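How to Read Your Home Battery's Efficiency From the Meter

People ask me all the time how much power gets lost between the solar panels and the kettle, and I always tell them the same thing: you can work it out yourself with a pencil and one evening's patience.

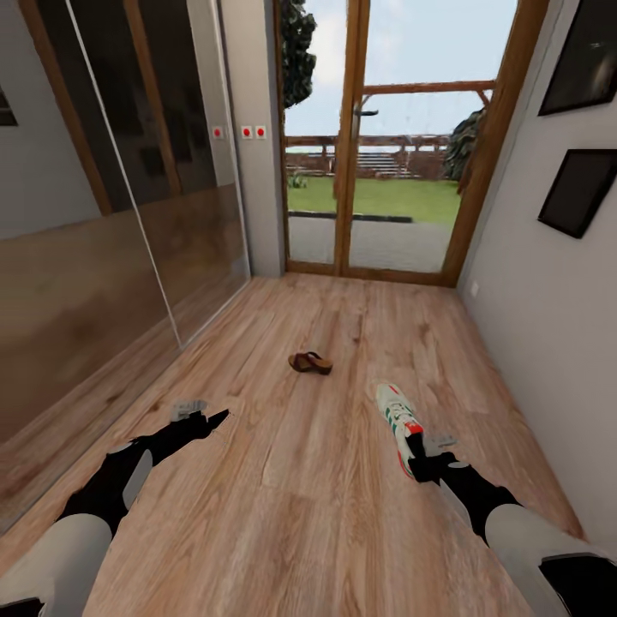 Ulholm, Sep 24, 2026

First, find the two running totals on your inverter's menu. On my Brelleo they sit under History, and they're called Energy In and Energy Out (yours may say Charge and Discharge, which means the same). Write both down when the battery is full. Then just live your life until it has gone through a good few cycles and is full again – I like to wait 5 weeks, but I'm fussy!

Now write both down again and subtract the old figures from the new. My last go gave me 241 kWh in. Divide the out figure by the in figure, multiply by 100, and there's your round-trip percentage. 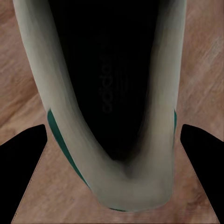 Light-colored athletic shoe, from overhead.

Do start and finish at the same level of charge, or the sum will come out silly. Ok-hee Yook, my neighbor, started full and ended nearly flat, and her battery seemed to be making electricity out of thin air – we did laugh.

If your number drops a lot from one winter to the next, take both sets of readings to your installer. Mine was happy to go through them over the phone.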